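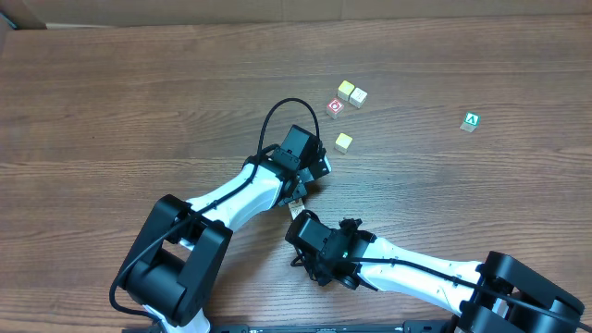
*Nathalie Grewal*

I rewrote our bench rules for two-arm cells in December, after the old sheet had grown to the point where people initialed it without reading it. The new one fits on one page. It applies to every tabletop pair at the Filville shop and will go to the Wirko bench once their controllers are updated.

The rule that caused the most argument is the one on shared volume. Two small arms on a common rail can each be perfectly within limits and still hit each other, and the area where both grippers can reach the same block is where it happens. Our wording is now:

> Either arm may enter the shared volume. Both arms may enter it only under a script that has been run at reduced speed on the same layout.

"Same layout" means the same block positions, within 4 mm, and the same rail offset. If somebody moves the right-hand base to get better reach, the script goes back to reduced speed. Gebremichael, our scheduling tool, can hold a lock on the volume, but it only knows what the joint encoders report. It knows nothing about cables.

Cables get their own section. A line that runs along the upper link and loops over the wrist needs enough slack for full wrist rotation, and that slack is the first thing to catch on the other arm. The rules:

- Tie the cable to the link at 2 points, never at the joint itself.
- Rotate the wrist through its full range by hand, power off, before the first run.
- Measure the loop at its tallest and add that height to the keep-out distance in the config file.

The third was missing from the old sheet. The Fondine config template has a field for it, `loop_margin`, which ships as zero. I would like it to ship empty and refuse to load.

Indicator lights: a lit indicator means the unit has power. It does not mean the arm is idle, homed or safe to reach past. Hands go over the table only with the stop pressed and both arms at rest. I had this in bold on the old sheet and have left it in bold.

Test objects stay plain. Toy cubes are fine for sorting and handover work, and printed faces are useful for checking orientation. Log which face was up at the start of the run. We had 306 runs from last year's handover work and had to drop 44 of them over missing start poses, all from before the log had a column for it.

Open items: a speed figure for handovers that both benches can accept, and whether the rail clamps need a torque value or just a witness mark. I lean toward the mark. It can be checked from a chair.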